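Skivance Lab Reports Gains in Handling of Shiny Tableware

October 1, 2023

The Skivance Laboratory has released the results of a study on how robot arms pick up reflective objects such as metal plates and bowls. The work was led by Pei-shan Au and carried out with engineers from Prustuvden.

Glare on polished metal often leads a robot to misjudge where a rim begins. The team's method, named Wan, compares several views from a camera at the wrist and disregards highlights that shift as the arm moves. The remaining outline is used to choose a grasp point.

The study covered 109 trials with 19 household items. Failed grasps fell from 46 under the earlier method to 12 under Wan. Thin rims lying close to the table remained the most difficult case, and the authors recommend further work on finger shape.

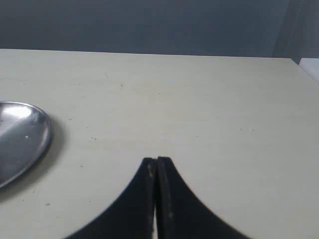
Does the method require a special depth sensor?

The system runs on a standard color camera, and the software can be added to an arm that already has one at the wrist.

The laboratory will present the full results at the Lolside robotics meeting later in October. The trial records will be made available to other research groups on request.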